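Friday, late

Back from Eststead at six. Train held at Jamton for signals, so I did the packing list on my knee and got most of it settled before home. Carry-on only for Mirik. The limit on the small plane is strict and Larasati says they do weigh bags at the gate.

Washed the darks first thing this morning at 30, short spin. The long spin sets creases in jersey that no amount of smoothing will shift afterwards. Hung everything by the hem, pegs at the side seams, and it was dry when I got in. Two of the older shirts have twisted: side seam now runs to the front by a finger's width at the bottom. That's a cutting fault, off-grain from new, and washing only brings it out. They can go in the rag bag after this trip.

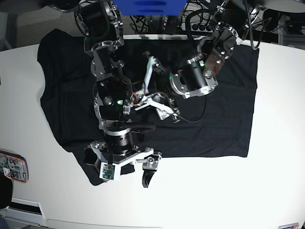 Folding method, written down so I stop changing it every time. Lay the shirt flat, shoulders square, sleeves out. Smooth from the neck down and then out to the sides. Black on a white top is the easiest combination to work with, as a straight edge reads clearly against the table and so does a bad one. A hem that is bunched and lifted at one corner has to be let down and flattened before any fold goes in, otherwise the error doubles with each layer. Then sides to the middle, sleeves back on themselves, bottom third up, top third down. I tried rolling again as a comparison – slightly smaller, but the collar comes out badly and I can't see which shirt is which.

Weighed two shirts on the kitchen scale out of curiosity. The Hutapea one is 158 grams, the plain one 152. I had assumed 200 each, so the bag has more margin than I'd allowed. Spent it on the heavier socks.

Saodah rang at eight about the key. She will pick it up from the side gate and do the plants. Told her the fern wants water from below, in the tray, and the rest can be left alone.

Still to do: charger, grey jumper (airing), zip on the wash bag needs a rub of candle wax. Bed.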